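From: Eimear Keane
To: Drurum College history list
Date: September 22, 2023
Subject: Re: Student handbooks before the merger

Nilmini Talukder wrote:

> I am trying to put together a run of the student handbooks from the
> old Flakcombe women's college, up to the year it joined Drurum. The
> library catalog lists them as one item with no years given. Does
> anyone know which years survive, and whether the handbook was written
> by the students or by the dean's office? I have also seen it called
> the Samuel in a couple of letters and would like to know if that is
> the same book.
>
> Nilmini

Nilmini,

The Samuel is the same book. It was named for the printer, Samuel, whose shop was on the street behind the chapel. His name was stamped on the back cover in larger type than the college's name was on the front, and students picked it up from there. By the time of the merger the name was used in the minutes of the student council without any explanation, so if you are searching the minutes, search for both.

On who wrote it, the answer changes over time. The early ones were put out by the dean's office and are mostly rules: hours, chapel, visitors, laundry, what could be hung on the walls. Later the student council took over the front half and the dean kept the back half. You can tell where one stops and the other starts by the page numbers, which begin again at 1. The student half has the songs, the list of clubs, the calendar and a page of advice for new arrivals. The advice page was copied from year to year with small changes, and if you line them up you can see when the rule about hats was dropped.

As for what survives, the library has a box in the basement reading room that holds most of the later ones. The catalog record was made when the box came over from Flakcombe and has not been touched since. I went through it in July. The gaps are mainly in the early years, and 2 of the copies have lost their covers, so they have to be dated from the calendar inside. There is a penciled list of contents in the lid of the box. Do not rely on it. It leaves out some volumes that are there and gives one that isn't. 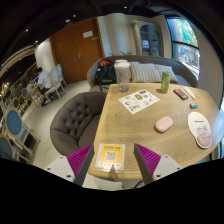
Were the handbooks given to every student, or only to the first-year class?

They went to the first-year class and to transfers. Returning students could buy one at the bursar's window, and few did. The council's account book shows an order of 1000 copies in the last year before the merger, which was more than they needed, and the spares were used as scrap paper in the registrar's office. Thoa Ninh has found loose leaves from that printing with enrollment notes on the back.

Diarmuid Rafferty asked me off list whether the handbooks at Mumach Hall were part of the same series. They were not. Mumach Hall printed its own house rules on a folded sheet, and these were sometimes tucked into the handbook and later cataloged with it. If you come across one, please note which handbook it was found in before you take it out, as that is often the only clue to its year.

A few practical points if you plan to visit. The reading room needs a day's notice to bring the box up. Photographs are allowed without flash. The bindings on the dean's office volumes are tight and should not be pressed flat. Ask for the foam wedges at the desk.

Elsie Stockdale typed up the songs from 4 of the volumes for the reunion booklet in 2000, and her typescript is in the vertical file under "Music." She kept the spelling of the originals but left out verses she thought were unkind to the faculty, so check against the handbooks if you want to quote from it.

I have a rough list of years from my July visit and will send it to you directly once I have checked the two without covers. If anyone on the list has a copy at home, even a damaged one, Nilmini and I would both like to hear about it, in particular anything from the dean's office period.

Eimear Keane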